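Ticket 507 — Gripper feed lags and loses position during visitor demonstration
Queue: Kestier demo support
Status: Resolved, monitoring
Priority: High (open day)
Component: Hand-held gripper, tracking and recording

Reported

During the morning run-through for the open day the recording software stopped twice while the operator was showing visitors how a grasp is captured. Both stops came with the message "pose lost, session held". The gripper itself went on opening and closing normally. The jaw width reading on the display lagged behind the hand by long enough for a visitor to remark on it.

Software is Zindinska, demo branch. The recording machine is the Dreltach unit normally kept in the upstairs office, moved down for the visit.

09:40 — First checks

Battery good. Lens wiped. Cable reseated at both ends. Restarted the session and repeated the same grasp 36 times at the near table without a fault. Walked the gripper towards the far end of the room and back. Pose lost on the return leg, at the point where the operator turns to face the long wall.

10:05 — Log review

The log shows the number of tracked points dropping sharply before each stop. The limit for holding a session is set to 200. On the last failure it fell below that and stayed there until the gripper was turned away from the wall. Long white wall, very little on it to track. In normal use the operator faces the benches, so this had not come up in testing.

The width lag is a separate matter. Display timestamps are behind the recorder timestamps, but the recorded values are correct. No data affected.

10:20 — Calibration

Asked for the marker board to be brought out and the calibration repeated, as the previous one was done before the Dreltach unit was moved. Operator to hold the gripper still with a part between the fingers, second person to present the board at several distances and tilts.
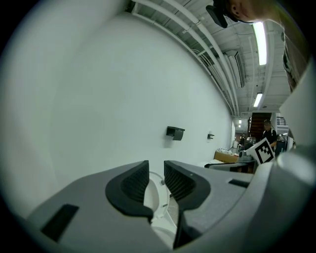
First attempt rejected by the software: board moved too quickly. Second attempt accepted. The error figure came out slightly lower than the stored one, which is within normal variation. Calibration ruled out as the cause. The new file has been kept anyway.

10:50 — Display lag

Found the visitor screen set to mirror the full desktop through the Zein display box. Changed it to show the Zindinska preview window only. Lag on the width reading no longer noticeable by eye. Not measured.

11:15 — Pose loss, workaround

Two changes made:

Start position moved so that the operator faces the benches for the whole grasp and does not turn towards the wall.

Hold limit lowered in the demo profile only. The standard profile is unchanged and must stay at 200 for any session that is kept.

Repeated the walk to the far end and back with the new start position. No stop. Repeated it facing the wall on purpose. The point count dropped again but the session carried on and recovered by itself.

13:30 — Afternoon demonstrations

Ran with the demo profile. One stop in the second group, when a visitor stood close in front of the lens. Session resumed from the menu. Not the same fault — the log shows a covered view and not a low point count.

Follow-up

1. Put some printed sheets or posters along the long wall before the next visit. Anything with plain, sharp detail will do. Avoid repeating patterns.
2. Return the demo laptop profile to standard once the visit is over. See ticket 209, where this was forgotten and a set of recordings had to be thrown out.
3. Add the Zein mirroring setting to the set-up sheet.
4. Ask whether the software can show a warning before the hold limit is reached.

Items 2 and 3 done. Item 1 waiting on permission to fix things to the wall. Item 4 passed to the Zindinska queue. Ticket to stay in monitoring until after the next open day in April.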